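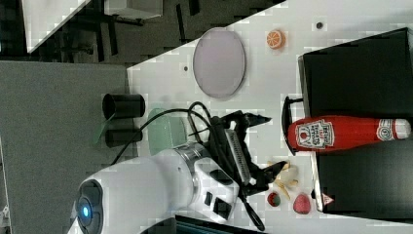

Toy food table, orange slice and lavender plate at the back, ketchup on the black bin.

September, afternoon session. Bořivoj on the leader arm, me on the log. Target for this layout is 200 episodes and then we move the plate.

Setup is the same as the morning. Kitchen set on the white table, arm on its usual side, gripper with the ribbed gray piece. I re-zeroed the wrist before we started, it had drifted again over lunch.

Rules for this batch, as agreed with Wiesława:
- one object per episode, one instruction per episode
- start pose within the taped limits, fingers open
- if the grasp slips, let the operator try again once and keep the take, tagged "retry"
- no hands over the table until the save prompt clears

First 100 done by 3:15. Bořivoj is quicker on the fruit than on the dishes. He comes at the mug from too high and then has to back out, so those takes run long. I would keep them anyway.

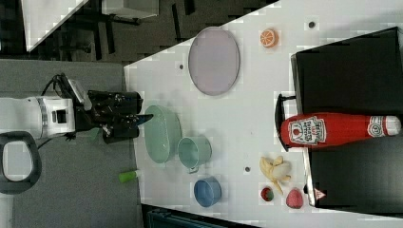
For the second half we swap operators. Czesław takes over, mostly so the model does not learn one person's wrist habits. We had that problem with the Oltgate set - 600 episodes, all from Konrad, and the policy copied his little pause before every close.

Between takes, shift things by a hand's width or so and turn the mug and bowls differently each time. Leave some on their side. The strawberries can go close to each other, we want a few crowded grasps.

Dropped 5 takes so far, all for late starts on the recording. Tagged, not deleted.

To do:
- ask Konrad whether the Stitlow export still wants the old task names
- write more instruction wordings for "plate", we only have two
- spare finger pads, order from Dalari
- back up to the second drive before going home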